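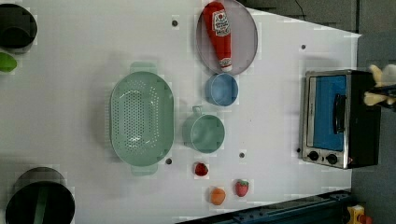 Figure 8. Play kitchen items on a tabletop, including a mint-green colander, a mug and a ketchup bottle lying across a plate.

4.3 Play provision and length of stay

Accommodation operators in Grindport were asked which facilities they offered to guests travelling with children under eight. Cots and high chairs were close to universal and are not analysed further. Indoor play provision varied more, and it is this variable that entered the model reported in Section 4.2. A property was coded as having provision if it listed a play corner, a toy kitchen or a shared playroom on its booking page at the time of data collection in October.

Of the 219 family parties in the sample, 108 stayed at a property with provision. Parties in this group were more likely to extend their booking by at least one night, although the difference narrowed once room size and distance to the harbour were controlled for. The remaining effect was confined to parties whose youngest child was of preschool age. For parties with school-aged children, proximity to the swimming pool and the Lamo ferry terminal was the stronger predictor.

Open-ended responses help to interpret this result. Weather was the most common theme. Parents described the afternoon as the part of the day they found hardest to plan, particularly in Katene, where the museum closes at three and few cafés have room for a stroller. One respondent wrote that the family had "stayed in and cooked pretend dinners until the rain stopped". Others treated indoor play as a minor convenience and ranked it below laundry and parking.

Two cautions apply. First, provision was coded from listings and was not verified on site — a listed play corner may hold very little. Second, the Grilleck properties are under common management and share a booking template, so their 47 parties cannot be treated as fully independent observations. Re-estimating the model without them left the direction of the coefficient unchanged but widened the interval considerably.

The coding scheme follows the one developed by Gajdoš for rural guest houses, with the outdoor categories removed. Lenka Gajdoš also reviewed the translated questionnaire. Her suggestion that grandparents travelling without the parents be recorded as a separate party type was adopted after the pilot, and these parties are considered in Section 4.4.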